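Grid plan

The grid plan is a way to lay out a town in which the streets cross at right angles and make blocks of similar size. It is known from very old times and is still used for new districts.

In Stunderow the old center was rebuilt on a grid after the great fire in August. The blocks have sides of 400 feet, and the two main streets are wider than the others. The plan was drawn by Romana Vondráček, who left one block open for the market.

The grid is easy to measure and to divide into lots – this made it popular with land sellers.

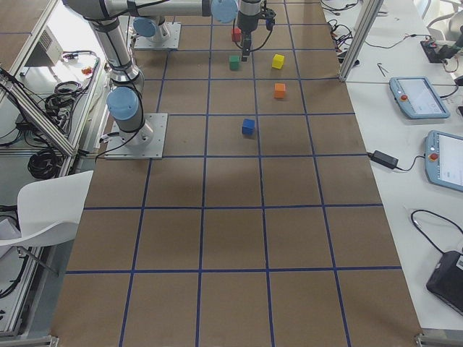
Critics say that long straight streets bring more wind and faster traffic. On hills the grid can also give very steep roads, as in the upper part of Vilurcombe, where eight streets were later changed into stairs.

See also: City block, Street hierarchy, Land lot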